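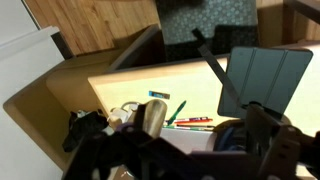 Witik: defensive line snap counts and pass rush notes

Hi! I'm Kanokwan Sitthichai, and Witik is my hand-charted set of defensive line snaps from semi-pro football. It started as a spreadsheet I kept for myself while arguing with my brother about whether Arken's left end was any good (he was, I lost), and it grew from there. If you like watching big people run into each other and then typing up what happened, welcome!

What's in it

There are 253 games, one file per game, plus a players file and a teams file. Stadness and Treloar have the best coverage by far, mostly due to the fact that both clubs post full game film. Arken only posts the broadcast cut, so you'll find gaps where the director stayed on a replay through the snap. I left those rows in with the result filled from the official play-by-play and everything else blank.

Columns you'll use the most

game_id: team codes and week, all lowercase
snap: the order of the play within the game, penalties included
front: how many linemen had a hand down or stood on the line at the snap
end_align: wide, tight or inside
rush: yes, no or drop (drop means the end bailed into coverage)
pressure: yes or no, my call
time_to_pressure: seconds, blank if there wasn't any
notes: whatever I felt like typing

Please read the notes column before you build anything on top of it. Sometimes it says "held, no flag" and sometimes it says "lol". I've thought about cleaning it up and I keep deciding I like it.

How I decide what a pressure is

I count it if the quarterback has to move his feet, hurry the throw or eat the ball because of one particular rusher. A free runner who arrives after the ball is gone doesn't get one. Two rushers can share a pressure, in which case both get a yes. Coaches tend to be more generous than I am, so if you compare my totals with a club's own numbers, mine will look stingy.

Screens are a pain. The line lets the rush through on purpose, and every end looks like a Hall of Famer for a second and a half. I mark those with screen = yes, and I'd filter them out for any kind of pressure rate.

How far to trust it

I re-charted 60 games months after the first pass without peeking at my old answers. The alignment calls held up great. The pressure calls wobbled more, mainly on crowded inside rushes where I couldn't tell whose hand got there first. Time to pressure is stopwatch stuff off a laptop, so treat small differences as noise.

I'd want at least 150 rushes before saying anything about a single player. Only a handful of ends get there in one season, and rotational guys need two or three seasons lumped together. Early on I ranked everybody with no minimum and my best pass rusher in the league was a backup tight end on a fake punt.

Known problems

The first Stadness season has jersey numbers swapped for two tackles in the home games.
Treloar's December playoff game was played in fog and I mostly guessed at the fronts.
Overtime snaps restart at 1 in the older files. Sort by quarter first, then snap.

Using it

Help yourself for blogs, class projects, podcasts, whatever. A mention of Witik would be nice. If you find a mistake, open an issue with the game_id and the snap and I'll go look at the film again.

Last updated July 5, 2026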